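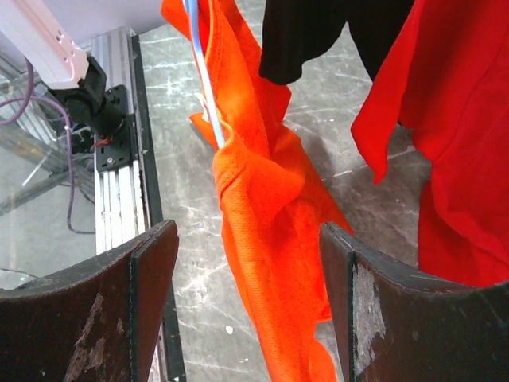

Dörte Görtz
Writer and keeper of the household at Hatside

In March I always wash the sports clothes of the whole winter, and then they must hang somewhere. The orange one is my favorite. It is a thin mesh fabric with very small dots, and when I put it over the pale blue rod it falls into folds and looks much bigger than it is. The red one is plain and feels like cotton, so it needs more patience. The black one I never worry about.

My neighbor Malte Seidel irons everything, also his running things. I do not iron. I shake each piece two times, pull the collar straight and leave it alone until evening. When I lived in Jolberg I had a dryer, and it made one good shirt so small that my niece got it.

I wash mesh with cold water and a little soap, without softener. Red things go separately the first 4 times. I learned this with a white tablecloth, and the tablecloth is still pink.

Next week I want to do the blankets, if the weather in Bisel stays dry.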